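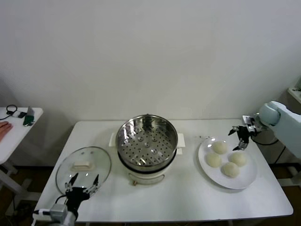 4 Steaming buns

Before you start
Stand the steamer on a flat, level table with the handles clear of the edge. Keep it away from curtains and wall cabinets – steam rises straight up when the lid comes off.

1. Lift off the glass lid by its center handle and lay it on the table, domed side up.
2. Take out the steaming basket and pour 400 ml of cold water into the base. Do not fill past the line.
3. Put the basket back. It should sit level on the rim and not rock.
4. Set the buns on the perforated tray. Leave 2 cm between them, as they swell.
5. Put the lid on and turn the knob to the steam setting.
6. Steam chilled buns for 6 minutes. Frozen buns need twice as long.
7. Turn the knob to off and wait two minutes before you open the lid.

Note: Buns with a wet dough may stick. Use squares of baking paper, but leave some of the holes open.

CAUTION: The metal basket and the glass get very hot. Use oven mitts, and tilt the lid away from your face.

CAUTION: Never run the steamer dry. If it shuts off by itself, unplug it and let it cool before adding water.

4.1 Reheating cooked buns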